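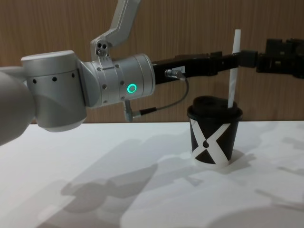

Paper cup collection at Storkico sites is handled separately from mixed paper. Most hot drink cups have a thin plastic lining bonded to the inside wall, and a standard paper mill cannot remove it in one pulping cycle. Color makes no difference to sorting: a black paper cup goes in the same tube as a white or brown one. Answers to the usual questions are listed by topic. Last revised 2025-03-05 by Soledad Bautista, Site Services.

Which cups are accepted?
Single-wall and double-wall paper cups for hot or cold drinks, up to the 30 oz size. Foam cups, clear plastic cups and molded fiber bowls are rejected at the Chraibi sorting line and are charged back to the site as contamination.

Do cups need to be rinsed?
No. Pour leftover liquid into the drain bucket at the station. A film of coffee or milk is acceptable. Standing liquid is not.
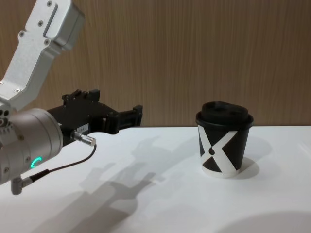

Reading time: 2 minutes

What happens with the lid?
Take it off and put it in the lid slot. Lids are a different material from the cup body and follow a separate route. Black lids are often missed by optical sorters, so they are pulled by hand at Chraibi. Compostable lids also go in the lid slot. Do not put them in food waste unless your building has an industrial composting contract.

Where do sleeves and stirrers go?
Cardboard sleeves go in mixed paper. Wooden stirrers go in general waste.

How should cups be stacked?
Base down, one inside another, until the tube is full. A full tube holds 52 cups of the 12 oz size. Crushed cups jam the tube and lower the count. 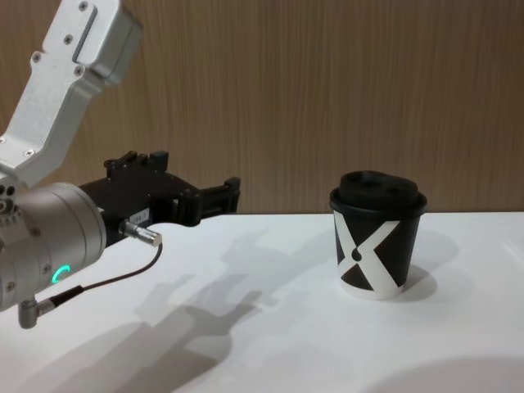 Disposable coffee cup on a white table.

How often are the tubes emptied?
Every 5 working days by default. Sites with a cafe on the ground floor can ask for a shorter interval using the Hollus request form, category "Cups and lids." Changes take effect at the start of the next billing period.

Can we see figures for our own building?
Yes. Monthly weights and rejected loads are posted in Rokik under Waste, then Streams. Cup counts are calculated from weight and are not audited. The pilot building recorded 1,171 cups in January.

Are compostable cups accepted?
Only if they are marked as paper with a plant-based lining. They are pulped with the others and are not composted.
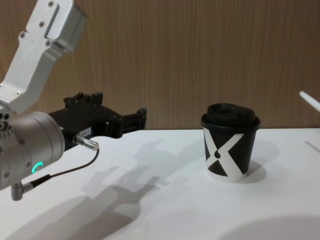

Black paper cup, wood-grain wall behind.

Can we bring cups from outside?
Yes. Cups from any vendor can be used at the stations if they meet the material rules above.

Who do we contact about a damaged station?
Open a ticket in Hollus and quote the station number printed inside the door.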